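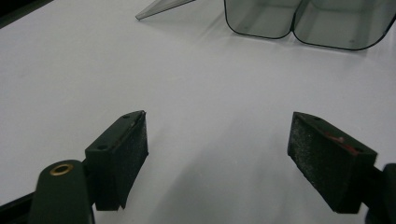 Perception and planning sync, October

Present: perception, planning, tooling. Control joined at 10:36.

1. Actions from last time
Pukov log viewer now opens wrist camera and gripper width on one timeline. Closed. Export to CSV still drops the last row. Stays open with tooling.

2. Transparent objects
Iveck segmentation was rerun on the clear and smoky plastic set. Container walls are found in most clips; thin clear sheets are still merged with the white table. Perception wants edge labels as well as masks. Agreed to relabel 480 clips, sheets first. Gripper shadow on the table was labeled as an object in 51 clips. These go back to the labeling queue.

3. Finger mask
The static mask does not follow the fingers as they open and close. Tooling will generate it from gripper width. Foam pads and arms to be inside the mask. Question raised whether the shadow should be masked too. Not decided.

4. Planner
Turnach rejects grasps on a divider between two compartments, as the collision margin is applied to both sides. Planning proposed a separate margin for thin walls. Control asked for a force limit before any trial on hardware. Accepted.

5. Release
Rimkutė branch to be merged after the mask change. No other merges to main until then.

Actions
Perception: relabel, edge labels.
Tooling: width-driven mask, CSV export.
Planning: thin-wall margin, behind a flag.
Control: force limit value, in writing.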